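Facilities > Kitchen & Break Areas > Ticket 3736
Search tickets Enter keyword or ticket no.

Ticket 3736: Utensil caddy leaves white marks on red countertop

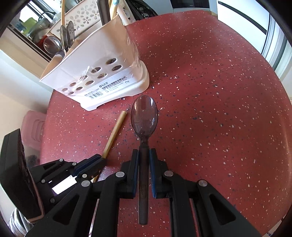 Opened by: Waltraud Petersen
Assigned to: Kwok-wai Liu
Location: Warunwood, second floor kitchen
Priority: Low
Opened: Nov 12, 2021

Reported problem

Chalky white film on the counter under and behind the off-white plastic utensil caddy. Comes off with a damp cloth, returns within a few days. Film is hard to spot among the flecks in the surface but can be felt with a fingertip. Waltraud asks whether the counter finish is failing and whether the July resealing by Simanjuntak is still under warranty.

Log

Entry 1, K. Liu
Wiped the area with plain water and dried it. No pitting, no dull patch, color even. Finish looks sound. Film is confined to the footprint of the caddy plus a narrow strip toward the wall. Rest of the counter is clean. Provisional cause: hard water draining from utensils put away wet.

Entry 2, K. Liu
Put a few drops of white vinegar on a sample of the film, on a saucer and away from the counter. It fizzed. Consistent with limescale. Do not use vinegar on the counter itself, the Simanjuntak care sheet rules out acids.

Entry 3, W. Petersen
The caddy was washed on Monday's rota and put back without drying. Could the soap be doing it? We changed to Fellell dish liquid when the old one ran out.

Entry 4, K. Liu
Possible but unlikely. Repeated the cycle with no soap: rinsed the caddy, filled it with wet spoons, left it overnight on a dry counter. Film present in the morning. Dish liquid ruled out.

Entry 5, K. Liu
Same test with everything towel-dried first. No film after 3 days. Cause confirmed as standing water. The caddy's holes let air in at the front, but water still collects underneath.

Entry 6, W. Petersen
Bamboo chopsticks from the same caddy smell musty at the bottom end. Separate ticket?

Entry 7, K. Liu
No, same cause. Discard any that smell or show dark spots. Wash the others by hand, dry them flat on a towel overnight, then return them. Plastic spoons need no treatment beyond drying.

Resolution

Counter finish is not defective. No warranty claim raised. A Zullen drip tray has been placed under the caddy, to be emptied daily and descaled in the sink when needed. Utensils go back dry. Rota sheet updated.

Status: Closed. Reopen if film appears outside the tray.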